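Flotcombe Household Help > Kitchen and Table > Drinks

Lemon slices drying out and going bitter before serving

Posted 2019-09-22 by bimero_side

I run the cold drinks at a monthly social in Plultville. We serve water and squash with a slice of lemon in each cup. The slices are cut on a white board at one end of a long brown table and left on the board until they are used. After an hour or so the top faces are dull and slightly leathery, and two people have told me the water tastes bitter by the second refill.

Details, in case they matter. Unwaxed lemons, size varies. Slices are cut by eye with a small serrated knife. The hall is heated from October onwards and the problem is worse then. There is no fridge within reach of the table. The cups are light plastic, 200 ml.

I would like to know (a) how far ahead slices can be cut, (b) whether the bitterness comes from the board, the cups or the fruit, and (c) whether the layout of the table makes any difference. At present the board, ice scoop and cups all share the same surface.

Thread 1533 on this site deals with freezing slices. I have read it and it does not cover this.

3 replies

tablewright

Taking your points in order.

(a) Cut slices exposed to room air are acceptable for 30 to 40 minutes. Covered with a damp, well wrung cloth they will last two hours. In a lidded box, stacked in their original order so that each face is against its neighbour, they will last the afternoon. Cut the ends off first and discard them, as they are mostly pith.

(b) The fruit. Bitterness comes from the pith and from the pips, and it increases the longer the slice sits in the liquid. A second refill over the same slice is the usual cause. Replace the slice or remove it before refilling. Thin slices also give up their bitterness faster than thick ones; aim for 5 mm. Remove pips with the knife point as you cut. A plastic board can hold the smell of onion or garlic, but you would notice that as a different taste.
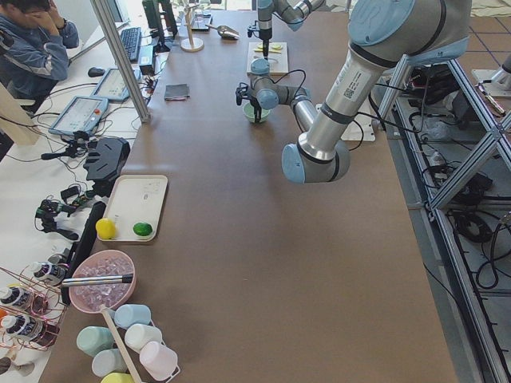 (c) Layout affects speed and cleanliness more than flavour. Keep the board towards the back of the table and fill the cups nearer the front, so that no one reaches across the cut fruit. The scoop should have its own dish or jug. Left directly on the tabletop it picks up whatever was last wiped there, and then goes into the ice. Fold the cloth and keep it to one side, for the table only. Use a separate one for the board.

For quantities, a medium lemon gives seven or eight usable slices at 5 mm. For 16 people taking two drinks each, buy five lemons and cut the fifth only if required.

Wash unwaxed lemons as well. Cold water and a vegetable brush are enough.

hallkeys_12

Just use bottled lemon juice. A teaspoon per cup, no board, no knife, no pips.

tu_plultville

The reply above will work for squash but in plain water bottled juice tastes of the bottle.

I agree with most of the first answer. One correction: I would not rely on the damp cloth in a heated hall. It dries at the edges within the hour and sticks to the fruit. An upturned bowl over the board does the same job and needs no attention.

On the knife, a serrated blade is fine for the skin but tears the flesh if it is blunt, and torn slices lose juice on to the board. If there is a puddle under the lemons when you finish cutting, change the knife.

Two further points on the board. Stand it on a damp sheet of kitchen paper so that it does not slide, and rinse it in cold water straight after use. Lemon left on a board overnight leaves it tacky. If yours already is, washing-up liquid and bicarbonate of soda will shift it. My old Từ board needed two goes.

bimero_side

Thank you. I had been topping up over the same slice, so that is probably the bitterness. Will try 5 mm slices and the upturned bowl next month. The scoop now has a jug.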